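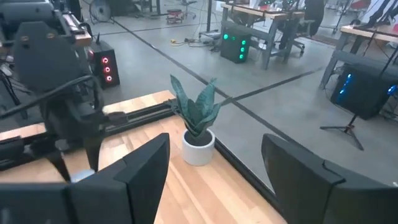
Ginette Boyer asked whether a snake plant still needs watering every week once it is in a pot with no drainage hole, as she had been told two different things. Discussion went on from there, and the secretary began taking notes.

Minutes of the Asta Building Plant Group
May 24, 2023, Room 101

Present: Ludivine Moulin (chair), Bastien Pons (secretary), Ginette Boyer, Kobina Sowah
Apologies: Noémie Guillot

1. Watering
Bastien said no. His view was that the small snake plant in the white pot should be left until the soil is dry all the way down, and that a finger pushed into the top inch does not tell you enough. Kobina uses a wooden skewer and leaves it in for a few minutes. If it comes out clean, he waters. Ginette said she had been giving hers half a cup every week since February and two leaves had gone soft at the base.
Agreed: snake plants to come off the weekly round. They go on a separate sheet, checked every 3 weeks. Whoever waters one writes the date on the sheet.
Action: Bastien to make the sheet and tape it inside the supply cupboard door.

2. Minutes of the February meeting
Accepted with one change. Under "Soil," the bag was put down as potting mix. It was cactus mix.

3. Pots
Ludivine had looked at plain white pots from Mevska and from Grosedby. The Mevska ones come with a hole and a saucer. The Grosedby ones are cheaper but have no hole, and the shop would not say whether they can be drilled. Kobina has drilled ceramic before with a tile bit and plenty of water and offered to try one.
Ginette preferred to keep the plants in plastic nursery pots and drop those inside the white ones, so they can be lifted out and drained in the sink. Ludivine pointed out that this needs a slightly bigger outer pot.
Agreed: buy 2 from Mevska now. Kobina to try drilling one from Grosedby and report back.

4. Plants on wooden tabletops
A question came from Room 354 about marks on wood. Bastien said the rings there were from a fern that had been standing in an overfull saucer, and that a light sanding and some oil should take care of them. Cork mats were suggested. Felt was suggested too, but it holds water.
Agreed: cork mats under anything kept on a wooden top. Plants to be carried to the sink for watering and left there until they stop dripping.
Action: Ginette to get the mats. Ludivine to reply to Room 354.

5. Repotting
Noémie had sent a note by email. She would like the larger snake plant on the landing divided before the summer and can take one of the pieces. Kobina said they do well when crowded and he would leave it another year. No decision; held over until Noémie can be here.

6. Other business
The fertilizer from Gillies is nearly finished. Ludivine asked that it not be used on the snake plants more than once this summer, and at half strength.
The long-spouted watering can is missing again. Please check your offices.

Next meeting: Bastien to send round dates.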